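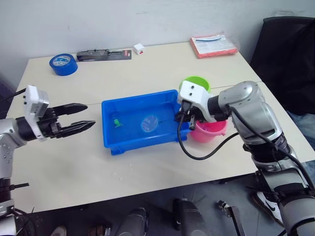 by Spanos

Altine Wiretap Oversight Reports, text edition

This data set holds the text of 1171 public reports on court-ordered wiretaps and the offices that review them. The reports were released as scanned PDFs, and many had no searchable text. The Dravix archive hosts the scans. Only the text and the index are kept in this folder.

Contents

reports/ has one plain text file per report, UTF-8, with page breaks kept as form feeds.
index.csv lists report ID, issuing office, year, page count and redaction level.
redactions.csv gives the page and line of every blacked-out passage longer than one word.
skipped.txt lists 38 reports that were left out. Most are duplicates. A few are too faint to read.

How the text was made

Pages were scanned at 400 dpi where paper copies could be borrowed, and at 200 dpi otherwise. OCR was run with Skirneo using its default English model. Headers and footers were left in place. Footnotes stay at the bottom of the page they came from, so a sentence that crosses a page will have notes in the middle of it.

Redactions appear in the text as [REDACTED]. Where the exemption code was printed over the black bar, it follows the tag, as in [REDACTED b1]. Codes were typed in by hand.

Known problems

Tables are not reliable. Columns often run together, and totals should be checked against the scan.
Older typewritten reports confuse 1 and l.
The year in index.csv is the year of release. The period a report covers may be much earlier.
Classification stamps sometimes show up as stray capitals inside a paragraph.

Changes

May: fixed page counts for reports in two volumes, and added the redaction level column.

Terms

The reports are public records. The index files may be reused with credit to the Altine text edition. Send corrections with the report ID and page number.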